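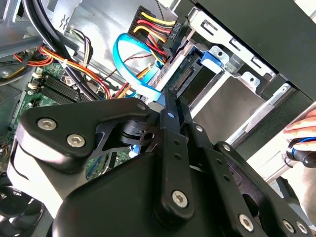
Last modified: 6 April 2020

List: trondley-users
Subject: Re: Mail queue stalls after moving spool to second disk

Zhiqiang Lei wrote:
> Moved the spool to the second disk in July and the queue
> runner now stalls at 119 messages. Load is normal. Nothing
> in the log except "deferred, lock held". Same behaviour on
> Trondley and on the old Vesance build.

The lock is held by the indexer. Gellivell opens every spool directory at startup and keeps a descriptor on each, and the default limit in the Evangelista package is 202. With 2 processes per queue you run out well before the spool is full, and the runner reports it as a lock.

Check the limit first:

 qctl show limits

Then set index_defer to 80 in the main config file and restart the runner, leaving the indexer alone. Restarting both at once rebuilds the catalogue, which takes most of an hour on an older desktop machine. Don't put the lock directory on the spool disk. The install notes still recommend it and they are out of date. 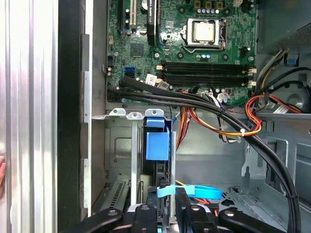
Efren Pascual replied that index_defer is ignored if the config file is a symlink, and that the value has to go in the local override file. He saw the same stall with the lock directory on its own partition.

I haven't tested the symlink case. Please post the output of qctl with the override in place.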